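The Skaltham Food Library invites applications from home cooks to test recipes for a new edition of *The Iyer Household Book*, edited by Sharada Rajan. The work is unpaid, but the cost of ingredients will be refunded against receipts.

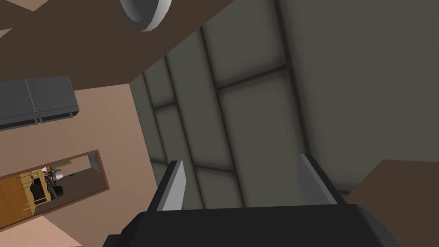 *Ceiling panels and gripper, computer rendering.*

## What testers will do

We are seeking 36 testers. Each will be sent three recipes – a rice dish, a pickle or chutney, and a sweet – and must cook each one twice in an ordinary home kitchen. Testers should weigh all ingredients, note any change they make and return the form supplied within 30 days of receiving their recipes.

## Who may apply

Applicants must be aged 18 or over and have the use of an oven, a hob and kitchen scales. Previous experience of South Indian cooking is welcome but not required. Please state any allergies when applying, as several recipes contain cashews, mustard or sesame. 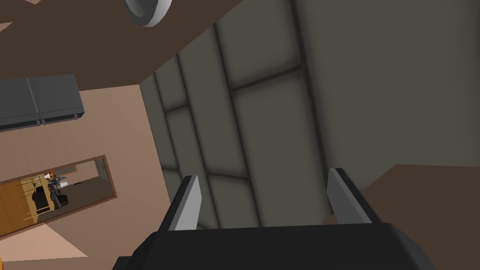

*Grey wall panels, computer rendering.*

## How to apply

Write to Sheila Birkett, Testing Secretary, giving your name, postal address and a short account (no more than 200 words) of a dish you cook often. Applications close on 13 May. Places will be offered by Padmavathi Mudaliar, whose decision is final. All testers who return a full set of forms will be named in the book and will receive one copy.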